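Tape the Mat Down First

Opinion — September 10, 2022

Most of the hours lost on our two-arm kitchen cell last month were lost to things that have no part number. I keep the maintenance log for the cell at Grullby, and I have been reading back through August with one question in mind: how much of what we call repair was in fact setup that had drifted. The log holds 81 entries. Of those, 11 involved a part that had failed. The rest were a person putting something back where it belonged.

I think we should say this plainly in our schedules, and stop treating setup as the thing that happens once, before the real work.

The cell is simple. Two arms stand on opposite sides of a white table. Between them is a brown mat, and on the mat go whatever the task calls for: an oven, a plate, a tray. One arm deals with the door while the other deals with the food. The controller is a Stamine unit with no vision correction on the fixed appliances, which was a budget decision, and a sound one. It does mean that the oven has to be where the program thinks it is.

Consider the door. A toaster oven door is a poor thing to automate. The hinge is sprung, the spring is cheap, and its pull varies over the travel. If the housing sits a few degrees off from where it was taught, the fingers meet the lower edge of the door at a slant and the load goes sideways into the hinge. The arm does not complain at once. It complains after a few hundred cycles, usually with a torque warning at the wrist, and then someone opens a ticket against the wrist.

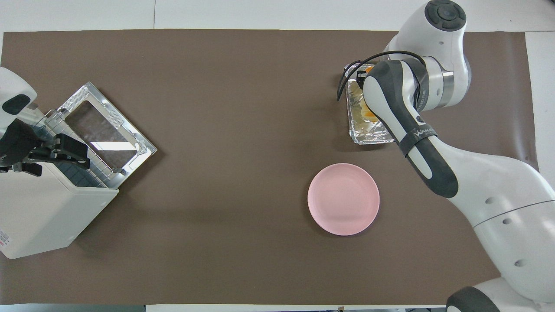
Door held at left, tray pick at right, pink plate between them.

We had three such tickets in August. In every case the wrist was fine. The oven had walked. Each opening tugs it a little, the feet slide on the mat, and the mat slides on the table. The fix was to lift the mat, wipe both surfaces, lay it square, tape the corners and return the oven to its marks. That takes 40 minutes with a re-teach of the door points and much less without one. Swapping a wrist takes most of a shift and changes nothing about the oven.

The counterargument, which I have heard from the people who sell us service, is that a machine should tolerate its surroundings. Add force limits, add compliance, add a camera check before each pick. I have no quarrel with any of these. Our force limits are set and they have saved at least one glass door. But a tolerance is a budget, and it gets spent. If the mat takes half of it, the door spring and the foil tray have to share what is left.

The foil tray deserves its own paragraph. It is soft, it creases, and no two sit at the same height once they have been handled. A gripper reaching down into one has little room, and contact with the wall bends the wall. Grease then gets on the fingertips, and from the fingertips it goes to the next thing picked, which may be a plate. Wiping the fingertips is on our daily list. It was skipped nine times in August, and the dropped-plate entries cluster on those days. I would not publish on the strength of that, but I would buy wipes on it.

Cables are the other neglected item. Any cable that loops free at the wrist should be looked at with the arm in its lowest pose and again in its highest, not parked. A loop that hangs clear at home can rub at full reach, or drop low enough to touch the food. We dress ours with a hand's width of slack and check it at the start of every week. The manual asks for an inspection every 2,000 hours. By then the jacket will have told you itself.

My proposal is modest. The Matos maintenance plan we inherited has two columns, one for the arms and one for the controller. It needs a third, for the table and everything on it. Mat square and taped. Oven feet on marks. Door swings freely by hand with the arms disabled. Rack seated. Fingertips clean. Cable clear at both ends of travel. These checks should be signed for like any other, and the time should be charged to maintenance, so that it shows up when the year's hours are added together.

There is resistance to this, mainly on the grounds that squaring a mat is not skilled work. Perhaps it isn't. Knowing to look at the mat before ordering a wrist is skilled work, and at present we have no line on the form for it. The two people on our crew who do it by habit get no credit in the hours, and the people who replace good parts look busy.

The sister cell at Wavosia goes live next quarter with the same table and the same plan. I have asked for the third column to be added before the arms are bolted down. The form is with purchasing, who want to know what account the tape comes out of.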